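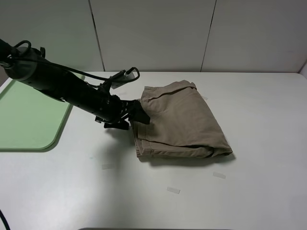

Pince Stellow à doigts plats - manipulation de textiles souples

Accueil > Préhension > Pinces à deux doigts > Stellow

Fabricant : Plultow
Gamme : Stellow
Version du document : 2020-04-06
Responsable technique : Olga Olmedo

Présentation

La Stellow est une pince électrique à deux doigts destinée à la saisie de pièces déformables : vêtements pliés, serviettes, housses, pièces coupées avant assemblage. Les doigts sont des plaques noires à face plane, montées sur un mécanisme à biellettes. La prise se fait par le bord de la pièce, un doigt appuyé sur la couche supérieure, l'autre engagé au ras du plan de travail.

La photographie en tête de page montre la pince sur un pantalon kaki plié, saisi par le bord gauche, à peu près à mi-hauteur du paquet. Une petite caméra grise est montée près du poignet. La table est claire et lisse, ce qui correspond à nos conditions d'essai habituelles.

Domaine d'emploi

La pince convient aux articles pliés dont le bord reste accessible sur un côté au moins. Elle n'est pas prévue pour le prélèvement d'une couche unique au centre d'une pile ; pour cet usage, voir la page de la pince à aiguilles Ojala. Les mailles très lâches et les tissus enduits doivent faire l'objet d'un essai préalable sur échantillon.

Le doigt inférieur travaille parallèlement au plateau. Un défaut de planéité de la table se traduit directement par une prise incomplète, en particulier sur les ourlets, où l'épaisseur varie sur une courte distance.

Caractéristiques

Nombre de doigts : 2
Course totale : 60 mm
Masse de la pince, sans bride ni caméra : 380 g
Entraînement : électrique, réduction à vis
Commande : position ou effort, commutable en cours de cycle
Faces de contact : planes, interchangeables
Montage : bride Boltcombe ou bride sur plan

La masse de la caméra et de son support est à ajouter à la charge déclarée dans le contrôleur du bras. L'oubli de ce paramètre est la première cause de dérive de hauteur constatée lors des mises en service.

Essai comparatif sur vêtements pliés

Les essais ont été conduits par Shu-fen Kao et Eusebio Aranda. La Stellow y est comparée à la pince Ojala et à une pince parallèle à mors caoutchoutés, sur le même bras et avec le même programme d'approche.

Pince Stellow. Prise par le bord régulière sur coton épais et sergé. Le pli supérieur glisse peu lorsque l'approche est inclinée. Sur les articles gonflés, l'air emprisonné entre les couches retarde l'établissement de l'effort et la temporisation doit être allongée.

Pince Ojala. Bonne tenue de la première couche, mais les couches inférieures ne suivent pas toujours. Traces visibles sur les tissus fins. Écartée pour les articles finis.

Pince parallèle à mors caoutchoutés. Effort suffisant, encombrement des mors trop important sous le vêtement. Le bord est repoussé avant d'être pincé, et le paquet pivote sur la table.

Le choix entre commande en position et commande en effort dépend de l'article. En position, la fermeture est plus rapide et convient aux séries d'épaisseur constante. En effort, elle tolère les écarts de pliage - c'est le réglage livré par défaut.

Caméra de poignet

Le support de caméra se fixe côté bras, en arrière des biellettes. À l'approche, la caméra sert au repérage du bord ; en fin de descente, le doigt supérieur masque une partie de la zone utile et la position retenue est celle de la dernière vue dégagée. Une seconde caméra, fixe, est recommandée pour les articles de couleur proche de celle du plateau.

Le câble de la caméra doit conserver une boucle libre au poignet. Une boucle trop courte limite la rotation du dernier axe et sollicite le connecteur. Crescencio Cantero a rédigé une note de câblage par modèle de bras, jointe à la livraison.

Réglages de départ

Approche inclinée, doigt inférieur en premier
Fermeture en effort, palier bas puis palier nominal
Levée verticale courte avant tout déplacement latéral
Contrôle de présence par écart de position des doigts

Contenu de la livraison

Pince, jeu de 2 faces de contact, câble de commande, support de caméra, visserie, notice. La caméra et la bride Boltcombe sont vendues séparément.

Prêt et assistance

Un exemplaire de prêt est disponible jusqu'en juin. Les demandes sont traitées par Zoila Cáceres ; indiquer le modèle de bras, le type de contrôleur et la nature des articles à saisir.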